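Zavdale in the Off Season

I had been to Zavdale once before, when I was nine, and all I remembered was a pier and a very cold ice cream cone. So when my sister-in-law Lorraine Stockdale called in October and said she had a cottage for a week and a spare bedroom with a view of the water, I had my bag packed before she finished telling me what the rent was. I'm so glad I went. I have been home a while now and I still talk about it to anyone who stands still.

First, where it is. People say "Zavdale" and mean the town, but the name covers the whole curve of coast from the lighthouse road down to the marsh at Oakley. The town sits in the middle with the harbor. North of it you get the cliffs and the little stony coves, and south of it the sand starts and just keeps going until the river stops it. You can walk the whole southern stretch at low tide if you have good legs and don't mind getting your boots full of water at the creek. We did it twice!

We drove in from Galton, which takes longer than the map suggests. The road runs along the river for the first part and then climbs through pine woods, and there are no gas stations after the turnoff, so fill up before you leave. Lorraine did not fill up. We came down the last hill with the warning light on and both of us leaning forward in our seats as if that would help. The one station in town closes at six. We made it with time to buy a bag of peanuts and a paper map.

The cottage was up on Arkbridge Lane, a steep street that starts behind the fish market and ends at somebody's goat pasture. Ours was the last house but one. It had a wood stove, a kitchen window that wouldn't open and a bathroom window that wouldn't close, and a porch where you could sit in a blanket and watch the boats come back. I loved every crooked inch of it. The owner, Hilkka Eskola, lives next door and has rented the place out for 26 years. She brought over a loaf of rye bread the first evening and stayed for two hours, and by the time she left we had a list of beaches in order of preference, with firm opinions about each.

Her favorite is the cove below the lighthouse, so we went there first. You park by the old chapel and take the path through the bracken, and then there are steps down the cliff, 125 of them according to the painted sign at the top. They're uneven and there's a rope where the railing used to be. Take your time. The cove itself is all gray stones, flat and smooth, the kind that fit in your hand, and when a wave pulls back they rattle like a drawer full of spoons. I sat there with a thermos for most of a morning. Lorraine looked for sea glass and found one green piece and one brown one, both tiny, and she was as happy as I have ever seen her.

There's a cave at the far end that you can get into for an hour on either side of low water. I got as far as the entrance and decided I liked it from there.

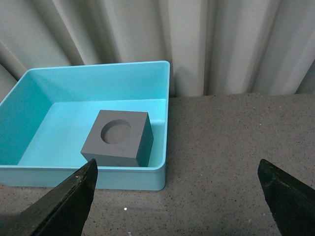
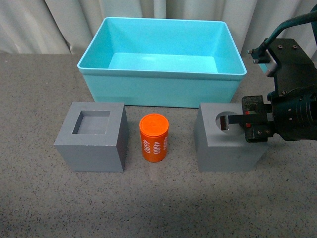

The southern beaches are a whole different mood. Big sky, pale sand, long lines of foam, and dunes with that tough grass that whips your shins. In the summer I'm told you can't find a place to put a towel near the parking lot. In October we saw a man with two spaniels and a woman on a bicycle, and that was the crowd. The wind was strong enough that we had to shout, and then we gave up shouting and just walked, and that may have been my favorite afternoon of the whole week. My ears hurt until dinner.

Halfway along there's a boardwalk that cuts inland to the bird blind. I'm not a bird person (I can do gulls, ducks, and "something brown"), but I came away a convert. We shared the bench with a retired ferry captain named Clive Penrose, who let us use his scope and never once made us feel silly. He showed us curlews working the mud with those ridiculous beaks, and a marsh hawk sliding along low over the reeds. When the geese came in toward sunset the noise was so big that I laughed out loud. He said to come on a rising tide, when the water pushes the birds up toward the blind, and to bring a cushion for the bench. I pass both of those along to you with my full support.

Now, food. A good number of places shut down after the summer, and I had been a little worried about that. I needn't have been. The fish market has a counter at the back where they'll fry whatever you point at, and you eat it standing up next to the ice. Get the hake. There's a bakery on the harbor that does a cardamom bun the size of a softball, and it sells out by nine, so on our first two mornings we got there in time to see the empty tray. On the third I set an alarm and ran down the hill in my pajama top and a raincoat. Worth it! I bought four and carried them home under my coat.

The best meal was at a small restaurant above the chandlery, where Ulises Yáñez cooks and his wife runs the room. It has six tables and the menu is written on a piece of cardboard. We had mussels with green chiles and lime, and then a rice dish with crab that I have tried to make at home twice now and gotten nowhere near. They're open Thursday through Sunday at this time of year and you should call ahead — we turned up without calling and were let in out of pity.

On the wet day (there will be a wet day) we went to the harbor museum, which is three rooms over the old customs house. Admission is by donation. There's a wall of ship models, a diving suit that scared me, and a drawer of letters from the families who worked the salt pans down at Oakley before the sea broke through. Yvonne Marsden was on the desk that afternoon and she opened the drawer for us and read two of the letters out loud. One was from a boy asking his uncle for a pair of boots. It was more than 100 years old and he was so polite about it. I keep thinking about whether he got them.

A few practical things before I forget them. Bring cash for the parking lots and the museum. Bring real shoes for the cliff path, and a second pair for after the creek. Phone signal is good on the harbor and comes and goes everywhere else; we had none at all on Arkbridge Lane unless you stood by the goats. The tide tables are posted outside the fish market and on the chapel door, and you do need them, both for the cove and for the walk to the river. A bus runs down to the marsh road and back, but only 3 times a day, so look at the return times before you get on.

We never made it to the island. The boat goes when the skipper feels good about the weather, and all week he didn't. Hilkka says May is the time for it, when the puffins are in and the whole top of the island turns pink with thrift. Lorraine has already asked her about a week in May, and I've told her that I'm buying the gas.

Contact me | Copyright, all words my own | Back to top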